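Budgeting a second handheld gripper station - what did you forget?

Posted in: Equipment and purchasing

prillow_ops
We have one two-handed collection station and need a quote for a second by September. Current list is two grippers, marker plates, cables, floor rail, table. Task set is soft goods, mostly caps onto a rack. Table size is what I keep going back and forth on.
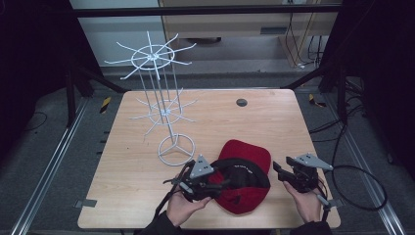 Station 1, cap and rack task. Marker plates on both grippers.

Reference quote from Plomau is 176 per finger set and 263 for the cable kit. Is the cable kit worth it?

khegyi
Skip the kit. Buy cable by length and spend the difference on strain relief. You have a big coil on the floor at the right, so length isn't your problem.

jaya_bench
Disagree. We cut our own at Jayawardena and lost more in labor than the kit costs. Connectors are the part that fails.

khegyi
How many failures? We log ours and it's two in 82 shifts.

jaya_bench
Didn't log it. Fair point, but I'd still buy the kit.

prillow_ops
Second question is fingers. I have one spare set per gripper in the sheet.
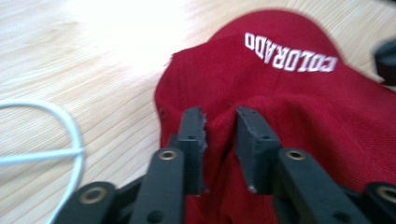

Gripper on cap fabric. Note inner edge of the left finger.

clorarero
Budget more than one. That edge is chipped, and on knit fabric I'd worry about snags. Are those printed?

prillow_ops
Printed, yes. In-house reprint is 40 a set if I count machine time.

clorarero
Then why is the Plomau price in there at all? Reprint and put the money into a third gripper as a hot spare.

khegyi
Depends on the grommets. If they press out and go back in, reprint. If you replace them every time, 40 is too low.

prillow_ops
They press out. Striking the Plomau fingers, adding a spare gripper. Cable kit stays as an optional line until I have a failure count. Revised sheet is dated 21/03/2020, message me for a copy.

jaya_bench
Add a line for table clamps. Ours walked.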